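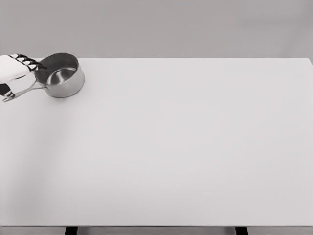
Functional playlists and the evidence for them

Camow sells a streaming plan for offices, priced at 8 pounds per desk per month, on the claim that its recordings raise concentration. The claim rests on a single in-house trial. Of 138 subjects, 49 finished, and the published summary does not state why the others left. There was no silent control group. The comparison was with talk radio, a weak opponent in any test of reading speed.

My objection is to the word "tuned". Camow says its tracks are tuned to the listener's resting pulse, but the same files are served to every account. A fixed tempo of 60 beats per minute is a tempo. Plenty of slow movements share it, and they can be had without a subscription.
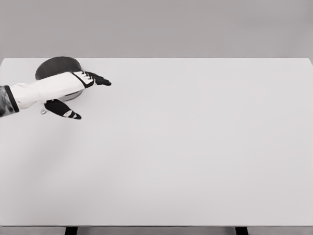
What a fair test would need

Trakside, which supplies background music to shops, at least describes its product as background music. I would ask Camow to adopt the same wording until it has run a trial with silence as one condition, ordinary slow music as another, and the drop-outs reported in full. The task should be set in advance. If the effect survives, I will withdraw the objection. Until then the office would do better to spend the money on thicker doors.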